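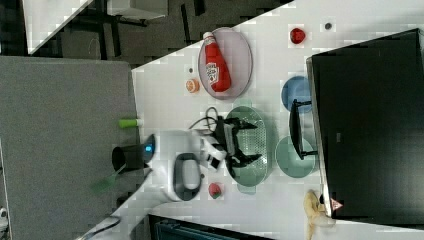 About Breltura

Breltura is a small research company in Rasside. We work on one question: how a robot arm can learn everyday jobs on a table from recordings of a person doing those jobs with the same arm. We have been working on it full time since we moved into the Pugh Building, and most of what we do now goes under the name Windon, our method for getting more use out of recordings that already exist.

We earn our living by running studies for firms that make or use robot arms. Windon is our own work, paid for out of that income.

What Windon does

Teaching an arm by example usually means recording the same job many times over. An operator steers the arm, picks something up, puts it somewhere else, stops the recording, resets the table and starts again. A large share of the working day goes on the resetting.

We let the operator carry on. A session runs for 15 minutes without a break, and the operator moves things between plates, bowls and the basket in any order they like. There is no script. Afterwards a program goes through the recording and looks for the points where the gripper closes or opens. It cuts the session at those points, compares the table before and after each cut, and writes a short plain sentence for what changed, such as "put the strawberry in the basket". Those sentences and the pieces of movement that go with them are what the arm is trained on.

The cutting is simple and we have kept it that way. The harder part is the comparison. Objects get hidden behind the arm, or pushed a little to one side by accident, and an early version of the program wrote a sentence for every nudge. The present version waits until the arm has drawn back before it looks at the table again. If it still can't tell what has changed, it leaves the piece unlabelled and a person decides. 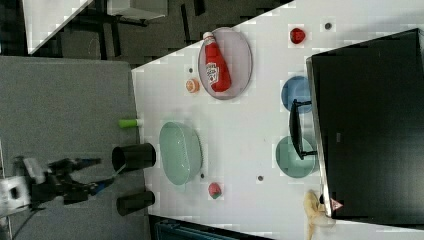 We check a sample from every session by hand as well. Two people read the sentences separately and mark each one right, wrong or unclear. Where they disagree the piece is taken out. It is slow work, and we would like to do less of it, but the error counts from these checks are the main reason we trust the training data.

What we have found so far

Our current set holds 1790 labelled pieces. We trained one model on these and a second on the same number of pieces recorded the usual way, with a reset between each. On jobs that both sets covered, the two models did equally well. On jobs that began with the table in an untidy state, the Windon model did better. We think this comes from the sessions themselves: by the end of one, things are seldom where they started, so the arm has seen a good many awkward layouts.

The model is weaker at jobs with several steps. It will often finish the first step and then go back to it. Long objects are a problem too. A bottle lying on its side gives the gripper plenty of wrong places to take hold, and our operators themselves need a second try at it more often than with anything round.

We have tested on one table only. Whether the method holds up in a different room, with other objects and other light, is the next thing we need to find out.

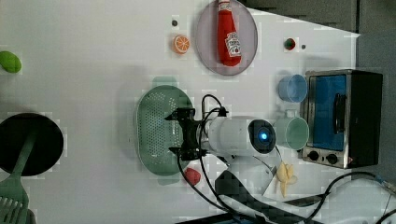 How we work

There are four of us, and everyone takes turns at the controls, including those whose main job is writing software. It keeps the recordings varied - no two people steer in the same way - and it means that complaints about the equipment reach the person who can fix it.

The objects are mostly toy food and plain kitchen things, chosen for being cheap to replace and easy to name. We use the same ones from month to month so that results can be compared, and note any change in the session log.

We write up failed tests along with the good ones. The write-ups, the cutting program and the checking sheets are sent free of charge to any university group that asks. Firms can use them under a paid licence.

Visiting and getting in touch

Visitors are welcome at the Pugh Building by arrangement. Mornings are best, as recording normally runs from two o'clock onwards and we keep the room quiet for it. Please write to the office first and say what you would like to see.

We take on one student for a placement each summer. Applications open in February and close at the end of March.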